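クラフト紙と青いテープ、それから白いお皿

「まず紙を敷くんです。お皿はそのあと」

いきなりそう言われて、私はメモ帳を出すのも忘れて聞き入ってしまいました。今回お話をうかがったのは、食器の貸し出しとテーブルまわりの配置を手がけるStomeckのジャハンギール・ナナヤッカラ(Jahangir Nanayakkara)さん。取材日は2018年1月25日、とにかく寒い朝で、最初に出してもらった紅茶がありがたかった!

ナナヤッカラさんがこの仕事を始めたのは40歳のとき。それまではWallnerという小さな食堂の厨房で、毎日お皿を洗っては並べていたそうです。

「洗うのは別に好きじゃなかった(笑)。でも並べるのは楽しくてね。丸いお皿って、ちょっとずれるだけで落ち着かなくなるでしょう。あれがずっと気になっていて」

わかります、と言いたいところですが、うちの食卓はいつもずれっぱなしです。

作業台には茶色いクラフト紙が一面に敷いてあって、青いマスキングテープでざっくりとマス目に区切ってあります。定規でぴしっと引いたような線を想像していた私は、ちょっと意外でした。テープは少しうねっていたり、継ぎ目が重なったり、すき間があいていたり。それを言うと、ナナヤッカラさんは声を出して笑いました。

「手で貼ってますからね。最初の年は墨つぼまで買って、まっすぐな線にこだわったんですよ。一日かかって、お皿を置く時間がなくなった。マス目は目安でいいんです。『右の列に置いて』と電話で言えれば、それで足りる」

お皿は白の丸。色柄ものも試したけれど、料理を決める前の段階では白がいちばん考えやすいとのこと。
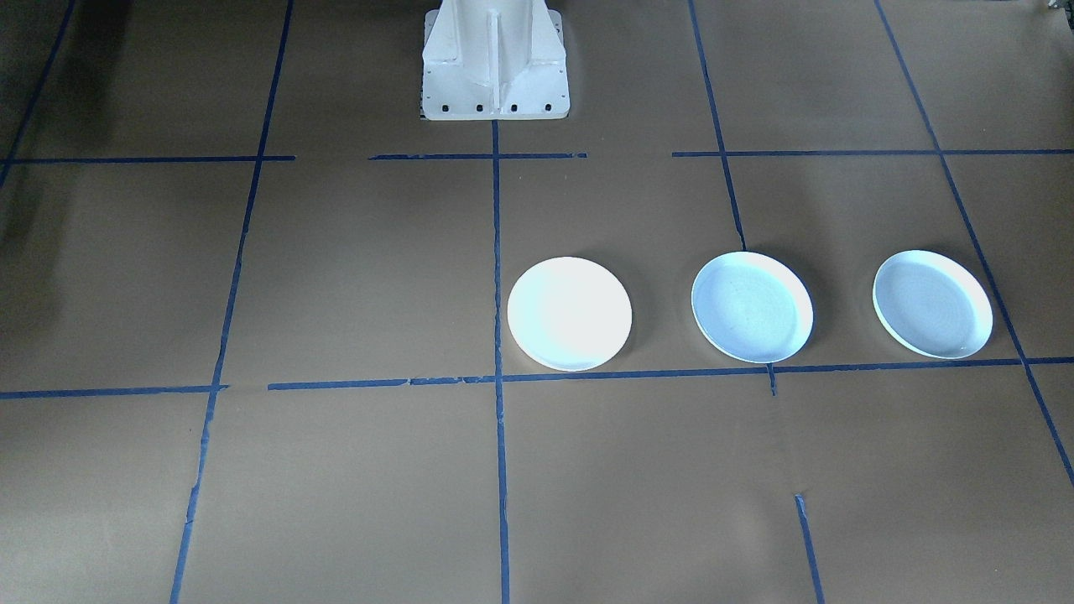

横一列から始める

並べ方の話になると、もう止まりません。まず横一列に置いてみて、間隔を見る。それから離れて見る。また戻って、指一本ぶん動かす。私も一枚やらせてもらったのですが、置いたとたんに「うーん、もう少し手前」と言われ、直したら今度は「行きすぎ」。なかなか合格が出ません。

「うちの妻にも、家ではやめてくれと言われます」

2月にはKimthorpeという会場で食事会があって、お客さんは57人。同じお皿を100枚用意するそうです。多くないですか?と聞いたら、取り皿にも使うし、欠けるものも出るから、とあっさり。搬入は朝の7時で、会場でもやっぱり紙とテープから始めるつもりだと話してくれました。

クラフト紙は、破れるまで同じものを使うそうです。テープは貼ったまま、端が浮いてきたところだけ押さえ直す。「これ、剥がすときがまた面倒でね」と言いながら、もう次の一枚に手を伸ばしていました。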